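Kodar Arm Cell: Set-up Guide
Section 4. Rules for Safe Handling of Soft and Zippered Items

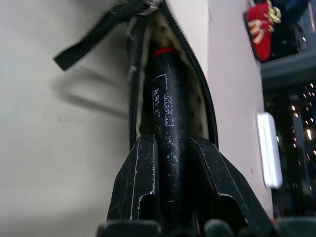
Who may start the arm after a stop?
Only the person who pressed the stop, or the shift lead when that person has left the cell. Before the start, this person must look at the whole work area and say "clear" in a loud voice.

4.1 Purpose of this section

This section gives the rules for tasks in which the gripper takes an object out of a pouch, or puts it back. Soft containers move and fold while the fingers are working, so the rules for hard boxes in Section 3 are not enough. Please read both sections before your first task.

The rules were written at the Allorcombe site by Nahom Assefa and Sibel Sarıgül. They are valid also for the Prulonside site, with one difference, given in 4.5.

4.2 Before you start

1. Press the stop button on the pendant and check that the status lamp changes to red. Release it again only when you reach step 6.

2. Remove your rings, bracelets and any hanging badge. Tie long hair behind the head.

3. Open the zipper of the pouch by hand, completely. The arm must not pull a zipper in this version of the program.

4. Lay the pull strap away from the opening. A strap that lies across the opening can go between the fingers and the object.

5. Check both fingers for cracks. Light scratches on the surface are permitted. A crack of any length is not permitted, and the finger must be changed as in Section 2.

6. Release the stop, leave the marked zone and select the program "Soft item, upright".

Note: A cylinder with a smooth surface needs the low closing speed. If you are not sure which speed is loaded, open page 2 of the pendant menu and read it there.

4.3 First approach

1. Set the speed limit to 42 mm per second. Do not use a higher value for the first approach, also when the same object was used in the morning.

2. Start the approach and keep one hand on the pendant for all the time of the movement.

3. Stop the arm when the fingers are on both sides of the object and not yet closed. Look at the wrist camera view on the monitor. You should see the object between the two fingers, with the fabric outside of them.

4. If fabric is between a finger and the object, move the arm back to the home position. Correct the pouch by hand only after the stop is pressed.

5. Close the fingers in small steps. The force limit for this program is 52 N and it is locked. Ask Rajkumari Nautiyal if your object needs another value; do not change the lock by yourself.

CAUTION: Never hold the pouch with your hand while the fingers are closing. Use the table clamp, or a second clamp if the pouch is tall.

CAUTION: Do not put in the cell any object with pressure inside, with a blade, or with a battery that is damaged. If the printing on an object is worn and you cannot read what it contains, treat it as not permitted until the lead has checked it.

4.4 Good practice for the work area

Keep decorations, cables and lamps outside the reach of the arm. The reach is marked on the floor with yellow tape. Things that hang are often forgotten, so look up also.

Bright lights behind the object can disturb the wrist camera. When the object is difficult to see on the monitor, turn off the light or turn the table before you change the camera settings.

Do not lean on the table during a recording. Small movements of the table are enough to make the position wrong.

4.5 Records

Write each stop in the log, also the short ones. The entry needs the time, your name, the program and the reason. If the reason is not known, write "not known". At Prulonside the log is on paper and is kept by Martim Mendes; at Allorcombe use form 147 on the cell computer.

Logs are reviewed every February. Changes to the rules are sent to all operators by Heather Pollock, and the old pages must be taken out of the folder on the same day.

Continue with Section 5, Changing the Finger Pads.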